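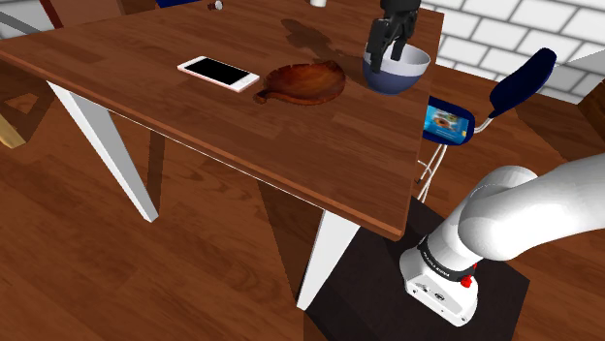

Posted by Hilary Wragg

Wednesday, August 17, 2022

Readers who have followed these pages for some time will be aware that my annual visit to Galencombe normally takes place in April, before the school holidays. This year it was deferred to the summer, and the present entry records my observations on the park as it operates in high season. It should be read as a supplement to my earlier notes on the spring opening, most of which still stand.

Admission is now by timed entry only. Tickets are sold in blocks of 950 per half-hour, and the gate staff apply the limits strictly. I held a ticket for the first block and was inside the turnstiles within 20 minutes of arriving at the car park. Visitors with later tickets who arrive early are directed to the lawn beside the coach bays, where there is shade but very little seating. Those travelling with older relatives may wish to bring a folding chair.

The principal change since my last visit concerns the Ellorholm, the wooden coaster on the north side of the lake. The second half of the track has been relaid and the trains have been fitted with new lap bars. The ride is noticeably smoother through the final turns. I regret the loss of one small drop after the station bend, which had been a favourite of mine, but I accept that the revised layout will suit a greater number of guests. The queue remained long throughout the day. The single rider line was open in the morning and closed after lunch without any notice being displayed, and I would ask the management to consider a sign at the lower path so that guests do not make the climb for nothing.

The boat ride has kept its original figures and its original music. I rode it twice. The lighting in the harbour section has been improved and the painted backdrop can at last be seen properly from both sides of the boat. The smell of the water is unchanged.

With regard to catering, the lakeside restaurant is now run by Thongdee, and the menu has been shortened accordingly. I ordered the green curry and found it good, if a little small for the price. Refillable drinks are available at every kiosk except the one beside the miniature railway. Guests who require a vegan meal should ask at the counter, as the printed menu does not mark them clearly.

The Kunden parade has moved from the main avenue to the lake path. The new route is 400 metres long and offers a good view from the bandstand steps, although these were fully occupied 50 minutes before the start. The stretch beyond the boathouse was much quieter. The costumes were excellent, and the closing song has been restored to its full length after two seasons in a shortened form. I was very pleased to hear it again.

Annual passes may be renewed online or at the guest office, which closes one hour before the park. The discount for early renewal has been retained. The locker charge has risen, and coins are no longer accepted.

Comments on this entry are open in the usual manner. Corrections to the parade times would be particularly welcome, as the leaflet I was given at the gate did not agree with the board outside the theatre.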